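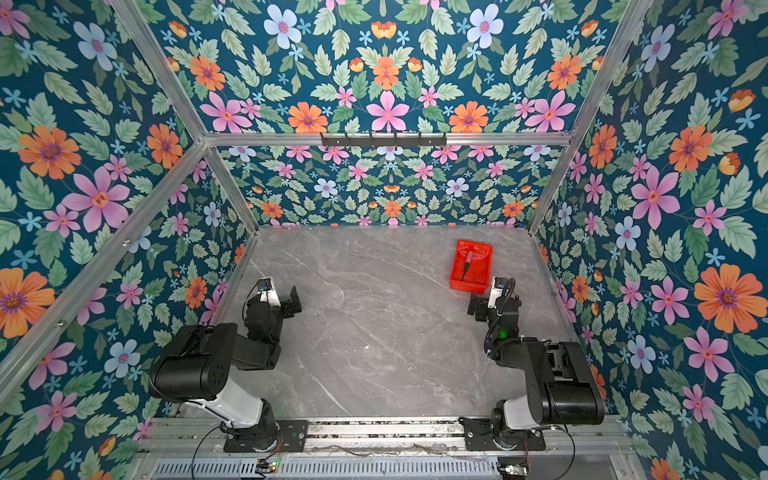
Dineo Motaung wrote on Thursday:
> Would a red tray look too loud against flowery wallpaper? Mine is teal as well, and I do dither so.

Dear Dineo, dither no more! I'm very fond of red with teal, and a grey marble-patterned top keeps it all calm — the tray gets to be the cheerful bit.
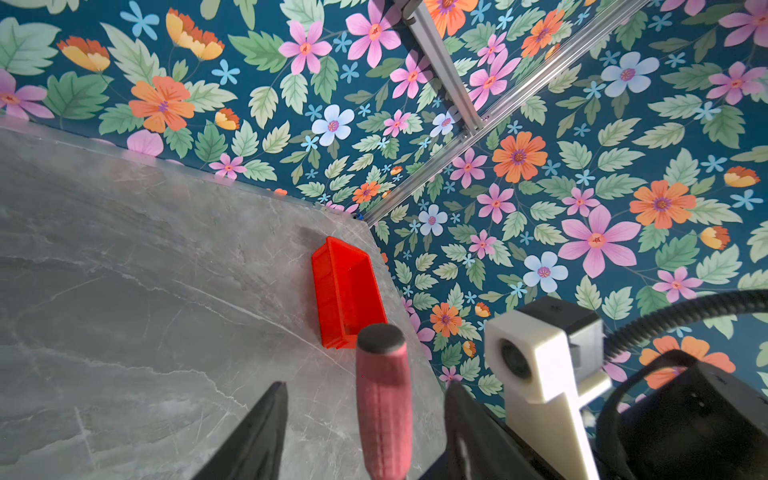
Ruan Gumede wrote to me that he'd still go for a plain cream tray, bless him, and put the money towards a lamp. I'd stay with red, and pick one with low sides so you can get at your things. 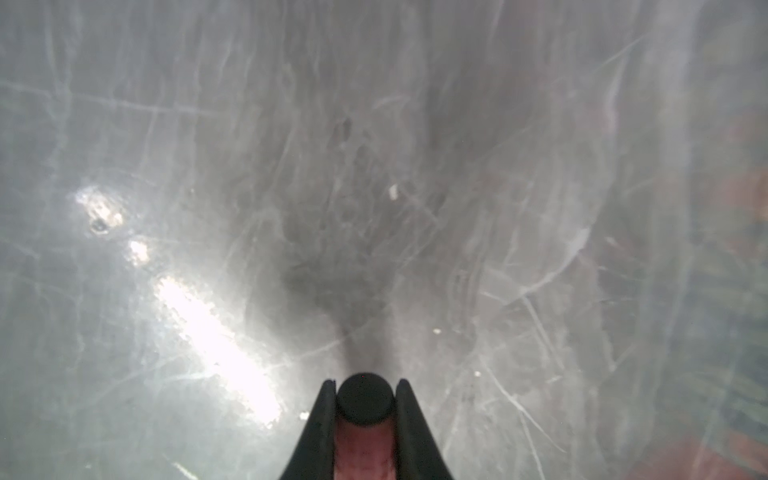
As for scratches, clear plastic does show every last one, so do keep the scouring pads well away from yours.

Love to all,
Lungile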